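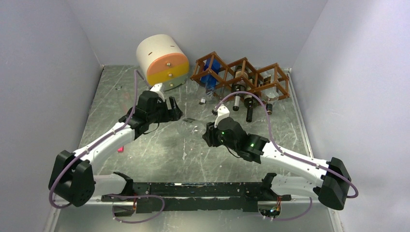
Plandon, 22 h 40
Je cherche un casier à vin pour un cellier minuscule et je n'y comprends plus rien. Le vendeur de Hurkgate m'a juré qu'un modèle à poser suffisait, sans fixation. Sur la photo il y a un casier à vin et un récipient cylindrique dans le même petit espace, et déjà je trouve que ça fait beaucoup. Chez moi la niche fait 60 cm de large. Vous y croyez, vous, au casier posé à même la tablette ?

Accueil | Forum | Cave et cellier | Rangement | Connexion

Skurkel
Non. J'en ai eu 2 non fixés, les 2 ont fini par glisser. « Suffisant » dans la bouche d'un vendeur, je m'en méfie.

Yap
Pas d'accord avec Skurkel. Le mien tient depuis des années, jamais vissé. Faut juste charger le bas d'abord. Après, si on tire les bouteilles n'importe comment...

Skurkel
Charger le bas, d'accord, mais le jour où il ne reste que celles du haut ?

Plandon
C'est bien ce qui m'inquiète. Et on me demande 324 euros pour la version « renforcée ». Renforcée où, mystère, la fiche n'en dit pas un mot.

Yap
À ce prix-là je passe mon tour. Deux équerres et une planche correcte, c'est réglé. Par contre sors le récipient de la niche, il te mangera toute la place.

Plandon
Pour les équerres, mon mur est en plaques de plâtre. Je vais sonder avant de percer.

Ce site utilise des cookies. Accepter | Refuser

Contact | Mentions légales | Haut de page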